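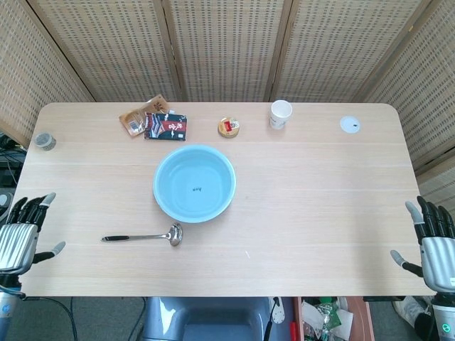 Pronent Housewares — Customer Support
Ticket 108
Subject: Water on tabletop after using basin and ladle set
Product: Flustow basin, light blue, with steel ladle
Opened by: Matúš Halás
Opened: February 20, 2021
Status: Closed — replacement part sent

Customer message

I bought the Flustow basin and ladle in November. I use it at a small wooden table to measure out water into paper cups and a saucepan. Every time I finish there is water on the wood, always in front of the basin and a little to the left. I wipe it up and when I come back there is more. The table is from Trarkside and has a pale oak finish that I don't want to mark. I think the basin is leaking. Can you tell me how to check, or should I just send it back?

Support reply

Thank you for writing. Please don't send it back yet. A leak in this basin would be at the bottom or just under the rolled rim, and both can be checked at home. Please do the following:

1. Empty the basin and dry it inside and out, including under the rim.
2. Set it on a dry paper towel on the table.
3. Pour in 400 ml of cold water. Do not use the ladle for this.
4. Leave it for two hours without touching it.
5. Lift the basin straight up and look at the towel.

Please also tell us where you keep the ladle between uses.

Customer message

Did the test. Towel was dry after two hours. I left it until the evening and it was still dry. I ran a finger under the rim as well and found nothing.

The ladle lies on the table next to the basin, on the left side, with the bowl toward the basin and the handle pointing away. I am left-handed, so that's where it goes. When there are dishes to do I leave it standing in the sink with everything else.

I also noticed a small dark mark on the bottom of the basin, on the inside. Is that a crack? It doesn't feel like anything.

Support reply

The dark mark is printed and is on all of the blue ones. It isn't a crack. With a dry towel after that long, we are satisfied that the basin is sound.

Next we would like to look at the ladle. There are two ways it could put water on the table. The first is simple dripping from the outside of the bowl as it comes over the rim. The second is water held inside the grip, which can get in where the grip meets the shaft if the seal is poor. Please try these separately.

Test A: Fill the basin halfway. Take out ten ladles of water and pour them back, holding the ladle over the water for a few seconds each time before it crosses the rim. Keep the grip dry. Then lay the ladle on a dry towel for an hour.

Test B: Stand the ladle in a jug of water deep enough to cover the joint at the grip. Leave it overnight. Take it out, dry the whole thing well with a cloth, and lay it on a fresh towel for an hour.

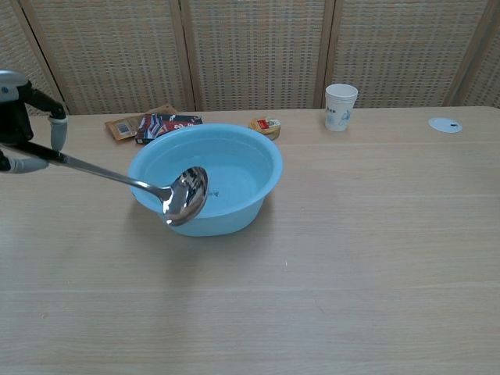

Attachment 2: ladle at the front rim, water in basin.

Customer message

Test A: a few drops on the towel, all of them at the bowl end. Nothing at the handle.

Test B: wet patch the size of my palm, right at the place where the black part starts. I had dried it properly before I put it down. If I shake the ladle close to my ear I can hear water in there.

So it isn't the basin. The wet spot on the table matches where that joint sits when I put the ladle down. I had been looking at the wrong thing the whole time.

One more question — the small packets and the tin I keep along the back of the table have never been wet. Should I still move them?

Support reply

You can leave them where they are. The water is coming from the handle joint, and that is at the front.

The seal on your ladle has failed or was never seated. We are sending a new ladle at no charge. You can keep the basin. The old ladle does not need to come back to us.

Until the new one arrives, please hang the old one bowl down or lay it across a plate, and don't leave it standing in the sink. For the table, wipe up any water and let the wood dry in the open. We can't advise on the finish itself, so please ask Trarkside if a mark stays.

Customer message

New ladle arrived. I repeated Test B with it before using it, overnight in the jug and then an hour on the towel. Towel dry, no sound when shaken. No mark on the table that I can find, even with a lamp held low to the surface. A plate now lives beside the basin anyway — the bowl still drips a little.

You can close this.

Internal note

Seal fault at grip joint, ladle only. Basin passed the 400 ml test. Replacement cost under 100, no approval needed. Add the overnight jug test to the standard reply for wet table complaints, before the return form is offered.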